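Gelosmont Visitor Places

A table of places to stay, walking routes and transport stops in the Gelosmont valley, with short descriptive texts. Maintained by Maxine Tomoana and Hicham Ezzat.

Contents

Overview
Files
Fields
Packing notes
Collection
Known gaps
Updating
Terms of use

Overview

The data covers 55 places in the valley and on the lake road as far as Holroyd. Each place has one row and one English text. Texts are meant for trip planning pages and printed leaflets. They are plain on purpose: what the place is, how to get to it, when it is open.

The set does not contain ratings, reviews or booking links. Prices are given as bands only.

Files

places.csv: one row per place
texts/: one plain text file per place, named by place_id
stops.csv: bus stops and the ferry landing, with walking minutes to the nearest place
packing.txt: general advice for guests, reused across leaflets
CHANGES: list of edits by version

All files are UTF-8 with Unix line endings. The separator in both CSV files is a semicolon. Decimal points are used in coordinates.

Fields

place_id: short lowercase key, never reused after a place is removed
name: name as shown on the sign at the entrance
kind: one of stay, walk, stop
village: village name, or "lake road" when outside any village
lat, lon: taken at the main door or the start of the path
open_from, open_to: month names, empty when open all year
price_band: 1 to 3, only for kind = stay
step_free: yes, no or unknown
source: visit, phone or owner

An empty step_free field is an error. Use unknown when no one has checked.

Packing notes

packing.txt holds the advice printed on the back page of the leaflets. It is split into blocks so that a leaflet can take only the ones it needs. The shoes block applies to all stays within walking distance of the upper path:

Bring one pair of closed lace-up shoes with a firm sole. The upper path is loose stone from the Grosach bridge to the hut. Keep used shoes in a bag, away from bedding. 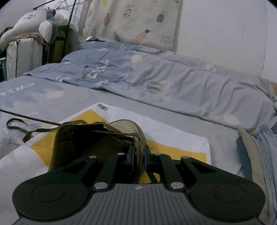

Collection

Rows were first built from the valley leaflet and then checked one at a time. Stays were visited or phoned. Walks were done on foot in both directions, and the time given is the slower of the two. Bus stops were checked against the posted timetable in March.

Coordinates were read from a phone at the door and rounded to five places. Two readings were taken at each point, and the second was kept if they differed by more than 7 meters.

For stays, the text file states the bed types offered, whether bed linen and towels are included, and the check-in window. Where an owner gave a time such as "late afternoon," the text says 4 p.m. and the row is marked source = owner.

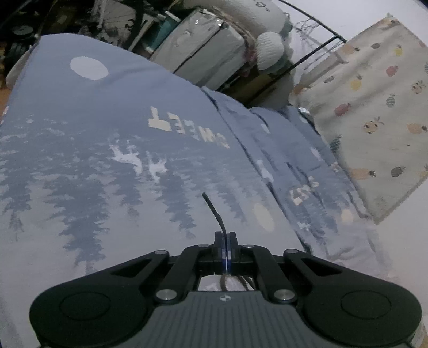
Bed cover, blue-grey and pale grey print.

Known gaps

Seven stays above Grosach have no value for open_to. The owners close when the road does.

Walking minutes in stops.csv are for dry weather and an adult without luggage. Add around a third for wheeled suitcases on the lake road.

The ferry landing has moved within the harbor before. Its row is correct for the summer timetable only.

Three village names have two spellings in local use. The table follows the road signs. The other spelling is in the text file, in the first line.

Updating

Edit places.csv and the matching text in the same commit. Run check.py before sending changes. It reports missing texts, unknown values in kind, and coordinates outside the valley.

Changes to price_band need a source later than the one in the current version. Send corrections from owners to Hicham Ezzat. Questions about walks and stops go to Maxine Tomoana.

Terms of use

Texts and tables may be copied and changed with credit to Gelosmont Visitor Places. The leaflet layout belongs to Noreteck and is not part of this repository.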